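Subject: Re: [mulwood-readers] Books for the under-fives corner
From: Erdal Toprak
Date: 13 February 2021

Dear all,

Thank you, Kocabaş, for getting the ball rolling, and sorry it has taken me so long to sit down and reply properly. I wanted to read the books again first (and then my youngest wanted to read them again, and again, so you can imagine how that went).

Kocabaş wrote:
> We have a bit left over from the January book fund and I would
> like to spend it on Bible picture books for the little ones. The
> ones in the box at Mulwood are falling to bits. Has anyone got
> favourites? I was thinking of the Lost Sheep and perhaps Jonah,
> but I don't want anything too frightening at bedtime.

I am all for the Lost Sheep! We have the Wodico one at home, the small square hardback, and it has lasted through two children and a puppy. The words rhyme without being silly, and the shepherd looks tired and a bit cross before he finds her, which my daughter thinks is the best part. She likes to do the cross face along with him.

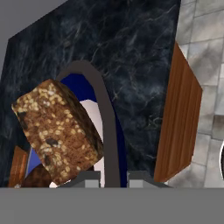
Jonah is harder. I have seen two versions. The Skiltar one is lovely to look at but there is a great deal of text on each page, and by the time I got to Nineveh I had lost my audience altogether. The other is the Wodico again, same series, and they have kept the storm to a single page and made the fish quite a friendly old thing. It does finish with Jonah sulking under his plant, as it should, and we had a good long talk afterwards about why he was so put out. I would go for that one.

Could I also put in a word for the Good Samaritan? There is a lift-the-flap edition and the donkey turns up behind nearly every flap. Flaps do get torn, I know, but I am happy to sit down with the sticky tape now and then.
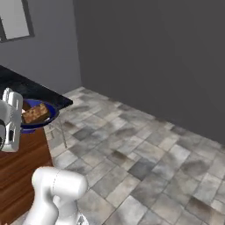
Dark blue bowl at the corner of the counter

As for where to buy, the Skiltar catalogue has all the Wodico titles in it. Jonah is on page 107 and the order number for the set is 2321. You get up to 5 titles in a set, and I think you can swap one for another if you ring and ask nicely. The lady I spoke to was ever so patient with me.

One more thing and then I will let you get on. Please don't throw the old box out before I have had a look through it! There is a Noah in there with the back cover missing that I would dearly love to mend.

With love to everyone, and do keep the suggestions coming,

Erdal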